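Guesthouses of the Bilura Valley

The guesthouses of the Bilura valley are a loose family of small, owner-run lodgings strung along the river between the market town of Mowat and the lakeside village of Veden. They range from two-room farm stays to converted mill buildings, and between them they make up nearly all of the places where a visitor to the valley can spend the night. There are no chain hotels. Guests come for the walking, the swimming and, above all, the food, which is served at shared tables and has a devoted following well outside the region.

History

Travelers crossing the valley on foot or horseback were first put up by millers, who had spare lofts and a steady supply of bread. The arrangement was informal for a long time. A traveler paid what the miller asked, slept over the grain store and left at dawn with a loaf.

The change came with the opening of the railroad halt at Zurkdale, at the lower end of the valley. Families from the coast began arriving for whole weeks in summer, and they wanted beds, washstands and a hot supper. Farmhouses added upstairs rooms, and several of the old mills were given over to guests entirely. The best known of these, the Upper Mill at Veden, still has its wheel pit under the dining room floor, covered with a heavy iron grate that children love to peer through.

The halt closed when the line was cut back to Mowat, and the trade thinned out badly. Some houses were sold as private homes and a few simply stood shut. The revival is largely credited to Leokadia Szulc, who bought a boarded-up farmhouse above Veden, reopened it with 3 rooms and wrote a wonderfully lively guide to the valley's footpaths. The guide brought walkers, the walkers told their friends, and neighbors started airing out their own spare bedrooms again.
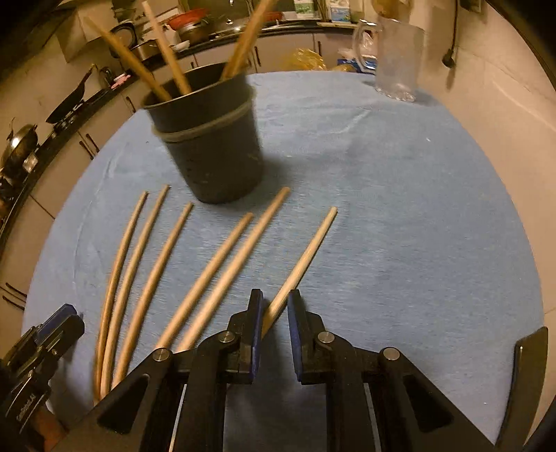 Szulc's house is also where the shared supper took its present form. She had one large table and saw no point in buying a second, so everyone ate together at seven. Other owners picked up the habit, and it is now the thing most visitors remember first.

Rooms and buildings

Most houses are built of river stone to the sill of the upper windows, with timber above. Walls are thick, and the rooms stay cool even in the hottest part of the summer. Bedrooms tend to be small and plainly furnished, with deep window seats that make splendid reading spots on a rainy afternoon. Private bathrooms are now common in the Mowat houses but less so farther up the valley, where 2 rooms will often share one off the landing.

The Upper Mill is the largest, with 10 guest rooms on three floors. Taken together, the guesthouses can sleep 155 people, a number that is easily reached during the swimming season and rarely at any other time.

Heating is by tiled stove in the older houses. Owners light the stoves in late afternoon, and a second blanket is kept in the chest at the foot of each bed.
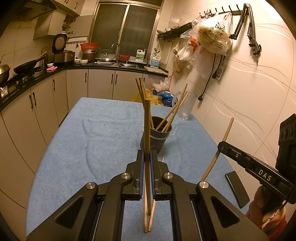
Meals

Breakfast is set out early for walkers and left on the table until mid-morning for everyone else. It usually means dark bread, soft cheese, plum butter and eggs, with buckwheat pancakes in the houses nearest Zurkdale.

Supper is the great event of the day – a long, talkative meal that can run well past dark. Lake trout and barley dishes are the old standbys, but owners cook what they like, and the range is a delight. One house in Mowat is admired for its dumplings, another for noodle soups, and regular guests plan their route up the valley by what will be on the stove. Dishes are passed from hand to hand, and guests are welcome to help in the kitchen if they ask before the cooking starts.

Vegetarian suppers are easy to arrange with a day's notice. Packed lunches are sold at most houses and are famously generous.

Seasons

The main season opens when the lake at Veden is warm enough for swimming and closes after the plum harvest. A smaller winter season, centered on February, draws cross-country skiers to the flat meadows below the village. Only the houses with stoves in every bedroom stay open for it.
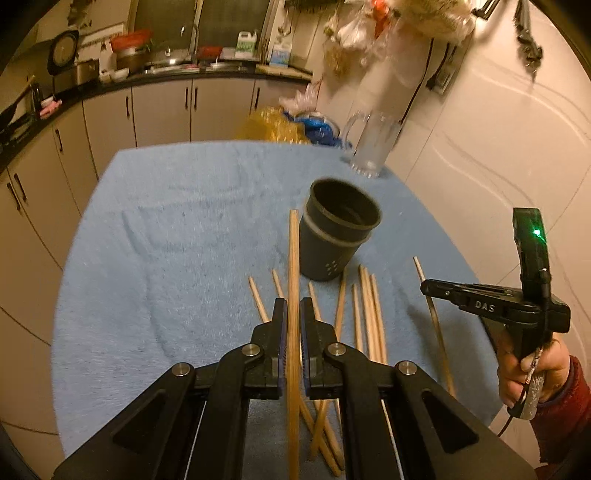

Spring is the quiet time. Snowmelt can put the river path under water between Mowat and the first mill, and walkers are sent around by the upper road – a longer route with marvelous views over the orchards.

Getting there

Trains run as far as Mowat. From the station a bus follows the river up to Veden, stopping on request at any guesthouse gate. Drivers should note that the lane to the Upper Mill is narrow, and guests staying there park beside the church and walk the last stretch along the millrace.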